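Floor clearing

Floor clearing is the household practice of moving cases, trays, bags, cords and light furniture off a floor or to one side of it, usually before sweeping, packing or rearranging a room. It is treated in some home advice as a method with its own rules. Most of those rules are older than the name, and few have been tested in any serious way.

The term is used loosely. Some writers mean only the lifting of small things. Others include chairs, stands and shelving with open metal frames, where a thin black rail or post is easily missed by anyone looking down at the boards. Treltora, a household manual that has been through three editions, counts anything "that a broom must go round", a definition that would also take in the walls. The second edition dropped the phrase and the third brought it back without comment.
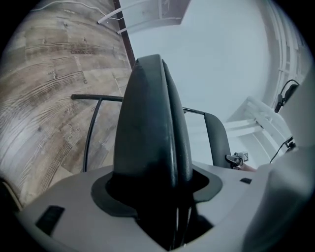

Origins of the term

The name is often said to come from the removals trade. No early source has been produced for this, and the claim seems to rest on a single undated leaflet from Roltent, a packing firm. The leaflet uses "clear floor" once, in a list of things customers should provide on the day, alongside a kettle. It doesn't describe a practice.

A rival account ties it to boarding schools, where pupils put cases on their beds on Friday so that the dormitory could be swept. Similar habits must have existed in any building with a floor and a broom, so the argument is hard to settle and perhaps not worth settling.

Common methods

Two approaches are usually described. In edge clearing, everything is pushed to the nearest wall. In lift clearing, each item is picked up and placed on a table, bed or shelf. Edge clearing is quicker, but it leaves dust trapped behind the items and can mark a wooden floor if a case has metal feet or grit beneath it. Lift clearing avoids the scratches and needs somewhere to put things, a point its supporters tend to pass over.

Cords are normally dealt with first. Manuals recommend coiling them, though a cable that is still in use can only be moved aside. Bags with long straps are a similar nuisance, and a strap left trailing over a floor will catch on most things dragged past it.

Low cases and trays

Flat, low objects get more attention than their size would suggest. They offer little to hold, and a person clearing them has to bend or kneel. The usual advice is to face the object squarely, with both hands on the near edge or one at each side, and to tilt it slightly before lifting. Glossy surfaces are said to be harder to grip. That depends a good deal on the case and on the hands.

Tiseo, a short guide sold with storage furniture, claims that its readers clear a room in 29 minutes. It gives neither the size of the room nor the number of objects in it, and the figure has since been repeated in several places as though it were a finding.
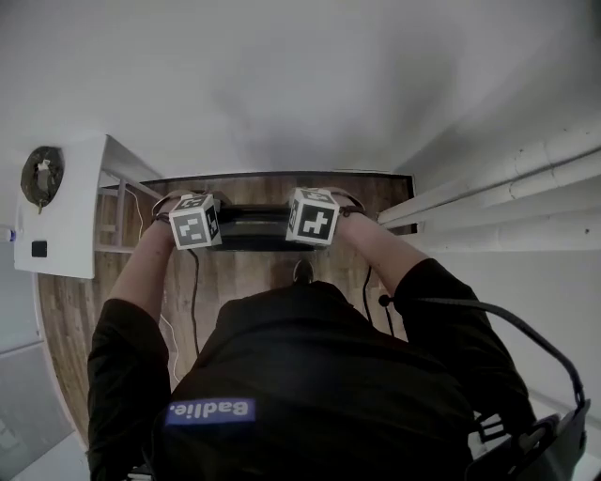
Mariann Kun objects that the low case is a poor test of any method, as most people simply slide it with a foot. She argues that written advice describes how people lift when they have been asked to show how they lift, and that the ordinary way is untidier and does no great harm.

Disputed benefits

Supporters say that a cleared floor makes a room feel larger and prevents falls. The second claim is reasonable where cords are concerned. The first rests on a survey issued under the name Dlamini, with 2,182 replies, all from people who had already bought storage boxes. Nuanchan Phromma's review of the survey notes that the questions assumed a benefit and asked only how great it was.

Whether regular clearing saves time overall is unknown. Objects moved for sweeping are generally moved back, often to the same place, and no manual seen for this article counts the second half of the job.

See also

Packing
Care of wooden floors
Cable storage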